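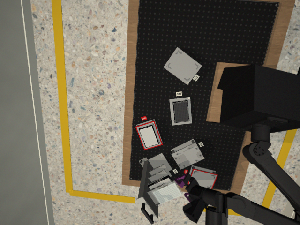
So the new Nultholm opened out by the ring road, and I caved and went. I know, I know. I have spent the better part of five years telling anyone who'd listen that I do all my shopping at Đorđević, the little grocery on the corner of my street, and there I was on a Friday evening with a cart the size of a rowboat, looking for the oat milk.

First impressions? It's big, it's bright, and the parking lot is a mess. There is one way in and one way out and they're the same way. I sat behind a delivery truck long enough to listen to most of a podcast. Once I got inside things improved a lot. The produce is right at the front, the aisles are wide enough for two carts to pass without anybody apologizing, and the bakery smell gets you before you've even found your list (I had a list! I lost it somewhere near the cheese).

What I wanted to find out was whether it's really cheaper. The flyer that came through my door made a great deal of noise about prices, and Ľudovít Sokol from my building swears he's cut his food bill since it opened. Ľudovít also swears by putting vinegar on everything, so I wanted to check for myself. I bought my normal week: eggs, bread, oat milk, onions, a bag of rice, chicken thighs, coffee, dish soap, yogurt, apples, and whatever pasta is on sale. The total came to $73. That included a candle I did not need and a bag of salted licorice I had finished by the time I got home.

Then the next week I bought the same things at Đorđević, minus the candle and the licorice, and paid more. Not a shocking amount more, but enough that I noticed it at the register and made a face. Coffee was the big one. Coffee is always the big one. The onions and apples were cheaper on the corner, though, and the eggs were better by a mile.

I told Biljana Đorđević what I was up to, because I'm terrible at keeping secrets and also because I felt guilty buying the same groceries with a notebook in my hand. She laughed and said she'd been out to Nultholm herself the first week to look at their shelf prices. She says there are things she can't match and has stopped trying - laundry detergent, soda, big bags of rice. What she can do is order what people ask for. If I say I'd like the Niltoneck mustard, it's on the shelf by the next delivery. I tried asking about it at Nultholm and got sent to customer service, where a very nice young man typed for a while and told me it wasn't in the system.

The bus question comes up a lot in the comments, so let me get to it. Yes, you can get there without a car. The 211 stops right outside, but it runs once an hour in the evening and the shelter has no bench. I did it once with two full bags and a watermelon and I won't be doing it again. If you're going by bus, go in the morning and bring a backpack.

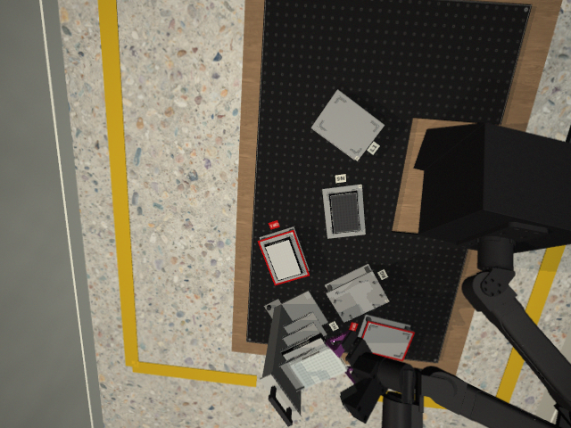

The self-checkout situation

I need to talk about this because it nearly ruined the trip. Nultholm has a whole row of self-checkouts and, on the evening I went, exactly one lane with a cashier. The machines are fine if you have a sandwich and a drink. With a full cart there's nowhere to put anything! The bagging shelf holds maybe two bags, and if you lift one off to make space, the light goes red and you stand there like you've been caught robbing the place. Mine went red for the onions, then the candle, then for no reason I could see.

I've been told the mornings are better and they have more lanes open. I went back on a Tuesday and that was true, so fair enough. I also found the store brand, Rerneck, which I'd walked right past the first time. The Rerneck crackers are great. The Rerneck coffee tastes like the box it came in, so please learn from me and spend the extra money.

Where I've ended up

I'm going to split it. Once a month I'll drive out for the heavy, boring stuff - rice, detergent, canned tomatoes, dish soap, paper towels - and the rest of the time I'll keep walking down to the corner with my tote bag. I like being able to buy one lemon. I like that Biljana puts aside the end of the rye loaf for me on Saturdays. My knees like that it's all on one level and takes me ten minutes.

A few of you asked if I'd compare meat and fish next, and I will, once I've eaten my way through the freezer. If you've shopped at the Nultholm fish counter, let me know what you thought of it, and whether they'll fillet things for you if you ask. The counter was closed both times I was there.

Oh, and the candle is fig. It smells wonderful and I regret nothing.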